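The bus to Skirska left at 4 in the morning, and Lilla Kovács was the only passenger. She had a letter from her uncle in her coat and 300 in small notes, which she had counted two times in the night.

"You go to the sea?" asked the driver.

"I go to sell a house," she said. 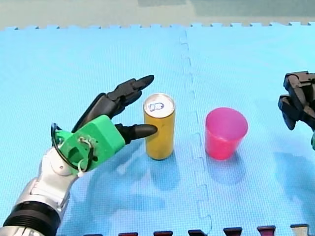
He did not speak again until the bridge. Then he slowed the bus and opened his window, and she could smell salt and smoke.

"My mother was born there," he said. "Sell it to somebody with children."

Lilla promised that she would try.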